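23 May 2023

Slept badly and woke before the birds, so I lay there composing letters in my head until it was a decent hour to put the kettle on. The letters were all to the allotment office at Datcombe, and they were all much ruder than the one I shall send. The rent is going up again in July, and the notice came tucked inside a leaflet about slugs, as if we might not spot it among the slugs.

Still, it was such a soft grey morning that I couldn't stay cross for long. I walked up by the lane with my flask and my old jersey, and the cow parsley was nearly up to my shoulder on the bank side, all of it nodding, and the smell of it took me straight back to walking to school with my socks round my ankles. I do love this bit of the year. I say it every year, I know, and if I ever look back through these books I shall find the same sentence in every May, but there it is.

The broad beans are in flower at last and the bees have found them. No blackfly yet, though I pinched out a few of the tops anyway and brought them home in my hat to have with butter. The peas are a sadder story. Something has had them (pigeons, I should think, the fat ones that sit on the water tank looking innocent) and I have only a short row left at the shed end, so I spent a good hour fiddling with netting and canes and saying things to the netting I wouldn't write down here. I've sown another row behind them and soaked the ground well. We shall see.

And then the tomatoes! I had meant to wait, but they've been sulking on the windowsill so long, all leggy and leaning on the glass, that I took them up and put them in the little lean-to. There are 2 kinds this year, the Sunora that did so well last summer and the Darnberg, which is new to me and which the packet swears will ripen even in a poor year. I've heard packets say that before. I planted them deep, right up to the first leaves, and gave each one a drink, and felt as proud as if I'd built a cathedral.

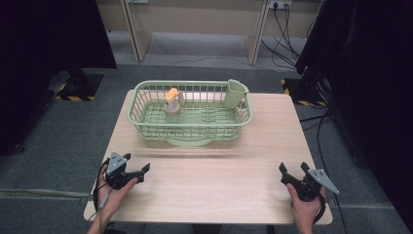 By then my back had begun to complain and I was ready for something to eat, so I came down the long way round, past the chapel, to call in at Nguyen-Tran for bread and a bunch of coriander. I had only meant to buy those, and of course I came out with a paper bag of custard buns as well, still warm, and had eaten one before I reached the postbox. I tried to brush the crumbs off my front before I met anybody and met somebody straight away, and we had a nice long talk about hedges.

After dinner I sat down properly with my seed tin and the notebook. I'd been putting it off, because the tin has got into such a state, with half the packets folded over and empty and the other half older than I like to admit. There was a packet of parsnip seed in there that cost 124 pence, which somebody had written on the corner in pencil, and I can't think when I bought it or where anything was priced so oddly. Parsnip never keeps, so I threw it on the compost with my blessing. The lettuce I kept, and the beetroot, and some nasturtiums I saved in an envelope and had completely forgotten about, which was like being sent a present.

I want to try leeks again. Last year's went to rust and I lost heart, but the old bed has had a rest and plenty of muck on it, and I think if I give them more room they may forgive me. I've drawn it all out on the back page with arrows.

It came on to rain at teatime, proper straight rain with no wind in it, and I opened the back door and stood listening to it on the rhubarb leaves for longer than was sensible. It'll do the beans more good than all my cans. I wrote the letter to the allotment office after that, and it came out quite polite in the end, though I did mention the slugs.

Must remember string tomorrow, and to take the blue can back up, and to look under the netting first thing in case a blackbird has got itself in.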